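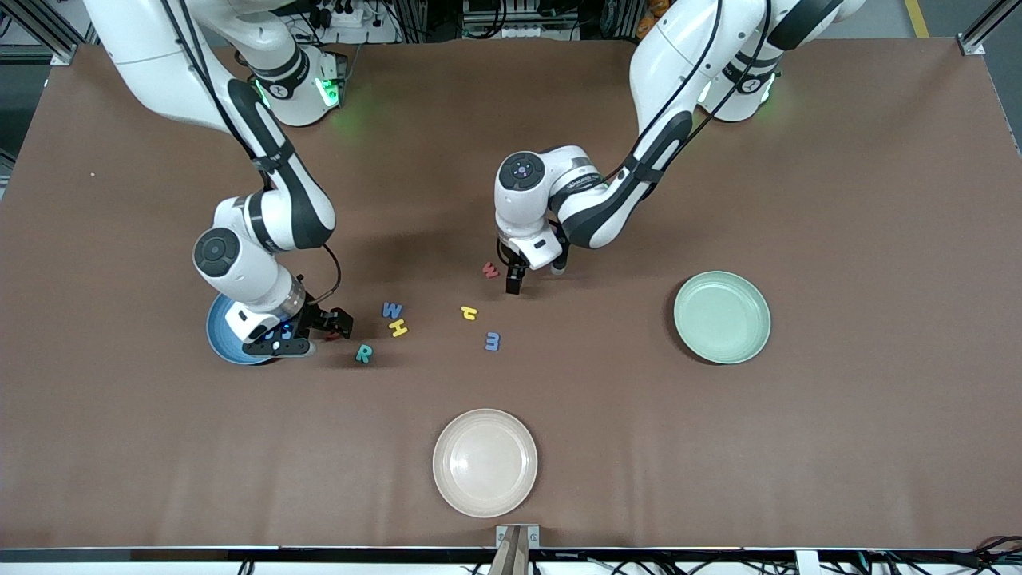

教材・備品台帳の棚卸し結果と登録規則の変更について

5月の棚卸しが終了したため、結果と、これに伴う登録規則の変更点を掲載する。対象はKimaro棟の貸出窓口が管理する教材および小型備品で、図書と消耗品は含まない。

台帳上の登録件数は3,000件、現物を確認できたものは2,915件であった。差分のうち38件は返却処理の漏れで、現物は利用者の手元にあることを確認済みである。残りは所在不明として扱い、台帳の状態欄を「調査中」に変更した。次回の棚卸しまでに確認できない場合は除籍する。

差分の内訳を調べたところ、紛失よりも登録単位の不統一に起因するものが目立った。代表的なものは文字教材である。アルファベットや仮名の文字片は、購入時期によって一組で一件としたものと、一文字ごとに一件としたものが混在していた。後者では一文字が欠けても一件の不明となり、前者では半数が欠けても台帳上は正常に見える。食器類や計量器具のセットにも同じ問題があった。

このため、登録単位を次のとおり改める。

1. 単体では貸し出さない構成品は、すべて組単位で登録する。構成品の数は備考欄ではなく「構成数」欄に数値で入力する。
2. 構成数に対して欠品がある場合は、状態欄を「一部欠」とし、欠品の内容を備考欄に記す。「欠け」「不足」「足りない」など、従来の表記は使用しない。
3. 組の一部を補充したときは新規登録を行わず、元の登録の構成数を維持したまま状態欄を「正常」に戻す。補充日は履歴欄に残す。
4. 旧規則で一文字一件とした文字片は、親番号を新たに付して統合する。旧番号は検索用に保持し、再利用しない。

統合作業の対象は1,291件である。作業はRania Shehataが担当し、棚番号の若い順に進める。作業中の棚には黄色の札を掲げるので、札のある棚の教材を借りる場合は、自動貸出機を使わず窓口で手続きをしてほしい。自動貸出機は統合途中の番号を読み取ると「該当なし」と表示する。故障ではないため、再起動はしないこと。

ラベルについても変更がある。これまで容器のふたに貼付していたが、ふたが入れ替わると番号と中身が一致しなくなる。今後は容器本体の短辺側、底から指二本分の高さに貼付する。丸形の容器には短辺がないので、側面の任意の一か所でよい。底面への貼付は、棚に置いたまま読み取れないため認めない。布袋に収めた教材は、袋の口ひもに樹脂札を結び付ける。

ラベル用紙は従来のPrimlowを継続して使用する。印字設定は「濃度・高」、余白は上下とも標準とする。濃度を下げるとバーコードの細線がかすれ、読み取りに複数回を要する例があった。旧ラベルを剥がした後に粘着剤が残った場合は、乾いた布で拭き取ってから新しいラベルを貼る。溶剤は樹脂容器を白化させることがあるので使用しない。

台帳ソフトClilliaの入力画面には、構成数欄がすでに追加されている。この欄は既定で非表示になっている。「表示」から「列の選択」を開き、「構成数」にチェックを入れると現れる。設定は端末ごとに保存されるため、複数の端末を使う職員はそれぞれで操作すること。CSV出力では末尾の列に入る。独自の集計表に貼り付けている部署は、列位置を確認してから使用してほしい。

なお、Clilliaの検索は全角と半角を区別する。統合後の親番号は半角英数字で統一したが、旧番号の一部に全角の英字が残っている。旧番号で該当がないときは、全角でも検索すること。旧番号側の修正は履歴との照合に支障が出るため行わない。

返却時の確認手順は次のようになる。窓口で組の構成数を画面に表示し、現物を数えて一致すれば返却処理を行う。一致しない場合も返却処理は行い、状態欄を「一部欠」とする。欠品を理由に返却を保留する運用は廃止する。保留中の組が貸出中として残り、今回の返却処理漏れの原因となった。

混雑する時間帯に全数を数えることが難しいときは、「仮返却」の箱に入れ、当日の17時までに確認を済ませる。仮返却の箱は窓口の内側に置き、利用者が直接入れることはできない。翌日に持ち越した場合は、担当者名と理由を窓口日誌に記入する。

所在不明の教材の一覧は、窓口横の掲示板と共有フォルダ「Flunavell」に置いた。研究室や教室の棚に該当する番号のものがあれば、貸出記録の有無を問わず窓口へ持参してほしい。延滞の扱いにはしない。番号の読めないもの、ラベルのないものも受け付ける。

登録規則に関する問い合わせはHanna Zawadzka、統合作業の進捗と黄色札の棚についてはRania Shehataまで。受付時間は10時から16時。改訂した手引きは同じ共有フォルダに置いてある。旧版を印刷して使っている部署は差し替えること。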